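Search this list
Print | E-mail

Re: play kitchen, bits going missing

On May 15, 2018, a list member wrote:
> Does anyone fence in the hob on theirs? Ours sheds veg daily.

Yes - cardboard tray, black tape on the corners. Hägglund it isn't. 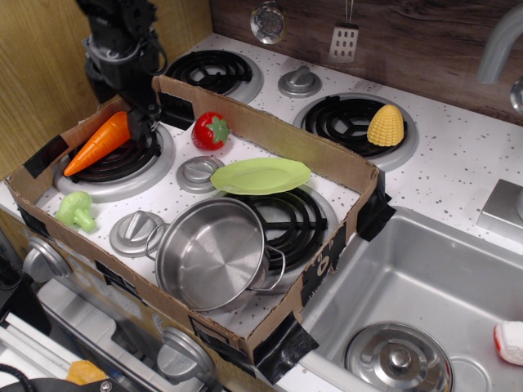

Carrot, strawberry and broccoli in the tray, corn outside.

We began with 14 bits of veg in October and are down to 8. The pot survives, being too big to lose. 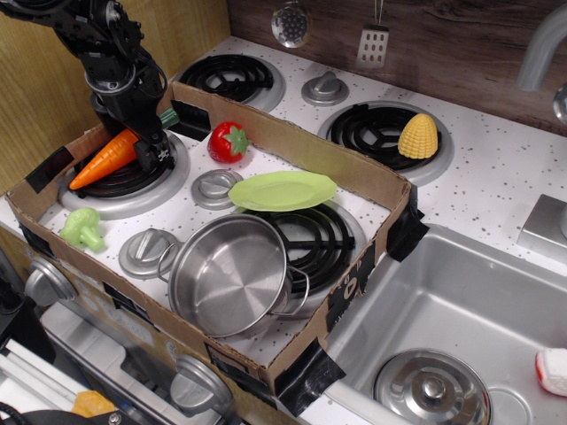
Re-tape the corners every 5 weeks or so it sags.

Print | E-mail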